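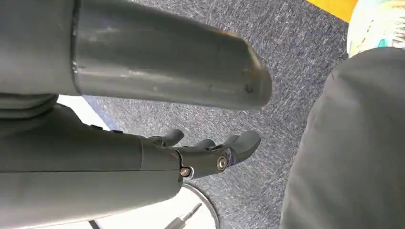 How to Compare Window Replacement Quotes

Most advice on this subject is written by people who sell windows. Read it with that in mind, and read this the same way.

1. Get the quotes in writing
A number given over the phone is worth very little. When I asked for prices on the same bedroom window in Reltcombe, the lowest bid was $1,000 and the highest was $1,956. Drestow and Garrido both quoted the "same" window, but one had left out the trim.

2. Ask what the discount comes off of
A sales rep who offers 25 percent off if you sign tonight has probably padded the price first. Ask for the full price next week and see what happens to it.

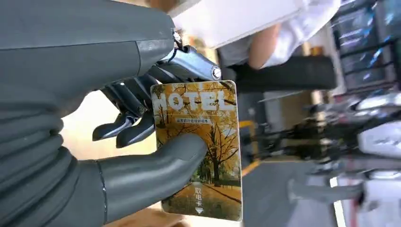

Hardware is where cheap windows show themselves, so ask to handle a sample before you pay a deposit. Work the crank, the lock and the hinges yourself. Brochures love the phrase "precision hardware," and it means nothing. Brushed-metal links and a shiny little screw head, like the ones on the gray hand holding the card, look good on any showroom counter. Ask what the metal is and who stocks the spare parts.

3. Read the warranty
Pasis advertised 20 years. The glass had 20 years. Labor was a separate page, and I had to ask for it.

4. Hold back the last payment
Don't hand it over until every sash has been opened and locked in front of you. If the contract won't allow that, get another quote.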